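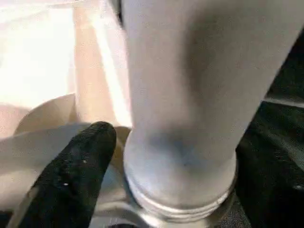

Gris claro sobre metal estriado.

EN RUTA: EL FERRY NOCTURNO A SKIDORA
31 de marzo de 2022

A Skidora se puede llegar en avión, pero para eso hay que madrugar, descalzarse delante de desconocidos y pagar por la maleta un billete casi tan caro como el propio. O se puede tomar en Mungate el ferry nocturno de Prodard, que tarda 10 horas, sale cuando ya ha cerrado todo y llega cuando aún no ha abierto nada. Lo hicimos en febrero, a la ida y a la vuelta, y varios suscriptores nos han pedido los detalles prácticos. Van a continuación, mezclados con las quejas, que es como los teníamos apuntados.

Empecemos por el billete. La página de Prodard ofrece butaca, litera compartida y camarote. La butaca se llama «butaca descanso», y uno se entera a bordo de que la segunda palabra era optativa. Se reclina hasta un punto muy concreto, el justo para que la cabeza del pasajero de delante quede a la altura de nuestro bocadillo. El suplemento por camarote interior era de 38 euros por trayecto cuando compramos. A la ida nos pareció un abuso. A la vuelta lo pagamos sin leer las condiciones.

Un aviso sobre la compra en línea: el formulario pide la matrícula del vehículo aunque se viaje a pie. Probamos a dejar la casilla en blanco y no deja seguir. Probamos con un guion y tampoco. Por teléfono nos recomendaron escribir «PEATON», sin tilde, y con esa matrícula figuramos ahora en la tarjeta de embarque. En el control de Mungate la leyeron en voz alta con toda naturalidad, de modo que no debemos de ser los primeros.

La terminal está más lejos de la estación de lo que sugiere el plano del propio puerto, donde una línea de puntos muy optimista cruza en recto lo que en la realidad es un aparcamiento de contenedores. El camino a pie da toda la vuelta. Hay un autobús que enlaza con los trenes de la tarde, pero el último pasa bastante antes del embarque, así que toca elegir entre caminar con la maleta o esperar en una sala cuya máquina de café acepta monedas y las agradece con un zumbido. El embarque de peatones se hace por la misma rampa que los camiones, con un chaleco reflectante que prestan a la entrada y reclaman a la salida con más celo que el billete.

Una vez dentro, la cafetería abre hasta que zarpamos y vuelve a abrir antes de atracar. Entre medias queda una vitrina iluminada con los bocadillos dentro y la persiana echada, para quien disfrute de los museos. Conviene cenar en Mungate. Junto a la terminal está Cardoso, una casa de comidas con menú de noche, sopa seria y un televisor que nadie ha logrado poner a un volumen intermedio. Preparan bocadillos para el barco si se les pide al sentarse. Si se les piden al pagar, los preparan igual, pero suspirando.

El camarote interior es pequeño y, una vez apagada la luz, perfectamente oscuro, lo cual es de agradecer hasta que hay que encontrar el baño. Lleven una linterna o acuérdense de dónde han dejado el teléfono. La manta es correcta. La almohada tiene el grosor de un folleto. El aire acondicionado se regula con una rueda que gira con suavidad en ambos sentidos, sin consecuencias. En la butaca hace frío de verdad, y los veteranos se distinguen porque suben con saco de dormir y se tumban en el pasillo de babor antes de que el barco haya soltado amarras. El reglamento colgado en la puerta lo prohíbe. El personal pasa por encima con mucha educación.

A las 2 de la mañana hay un anuncio por megafonía. Desconocemos su contenido, porque se da en tres idiomas y los tres suenan igual a través de ese altavoz. A la ida saltamos de la litera y nos pusimos los zapatos. En el pasillo no había nadie más calzado. A la vuelta seguimos durmiendo y el resultado fue idéntico.

En cuanto al mar, en febrero se mueve. No hablamos de tragedias marineras: hablamos de un balanceo largo, de los que obligan a pensar un poco antes de levantarse. Las pastillas se toman antes de embarcar y no cuando uno ya está mirando fijamente un punto de la pared. En la tienda de a bordo venden, pero la tienda sigue el mismo horario que los bocadillos. 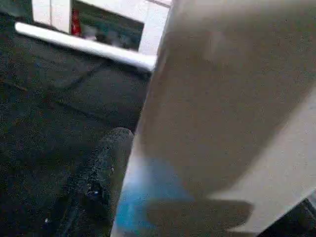

Según una lectora que hace la travesía cada invierno, exageramos: el secreto está en pedir un camarote bajo y hacia el centro del barco, donde se nota menos el vaivén, y en no cenar sopa, por seria que sea. Añade que la butaca tiene sus defensores y que ella conoce a uno. Tomamos nota de todo menos de lo de la sopa.

La llegada es lo mejor, y sería injusto callarlo. El ferry entra en Skidora todavía de noche en esa época del año, muy despacio, con las luces del paseo marítimo a un lado y el faro al otro, y media cubierta se llena de gente despeinada que hace fotos en las que no se va a ver nada. Luego abren la rampa, se devuelve el chaleco y uno se encuentra en un muelle vacío, con todo el día por delante y ningún sitio donde desayunar. La oficina de turismo abre a media mañana. El hotel entrega las habitaciones por la tarde. Los bancos del paseo son de piedra.

Nuestra recomendación es dejar el equipaje en la consigna de la terminal, que funciona desde que atraca el barco, y subir al mirador. Son 400 escalones según el cartel de abajo, cifra que aceptamos sin comprobarla. Arriba hay un muro que corta el viento y una buena vista del puerto. Al bajar, la panadería de la plaza del mercado ya tiene la puerta entornada y, si se pregunta con cara de haber dormido en una butaca, despachan antes de hora.

Para la vuelta, un par de cosas sueltas. El embarque en Skidora cierra antes que en Mungate y son estrictos. La consigna solo acepta monedas. El billete de ida y vuelta sale más barato que dos sueltos, pero no admite cambios de fecha, y en invierno las salidas se suspenden por mal tiempo con cierta alegría. Si se cancela la salida, Prodard recoloca a los pasajeros en el siguiente barco y avisa por mensaje al número que se dio al reservar. Revisen que lo escribieron bien. Nosotros lo escribimos en la casilla de la matrícula, en uno de los primeros intentos, y tuvimos que corregirlo en la taquilla.

Los horarios de verano aún no estaban publicados al cerrar este número. Quien tenga noticia de ellos, o de lo que dice el anuncio de madrugada, puede responder a este mismo correo.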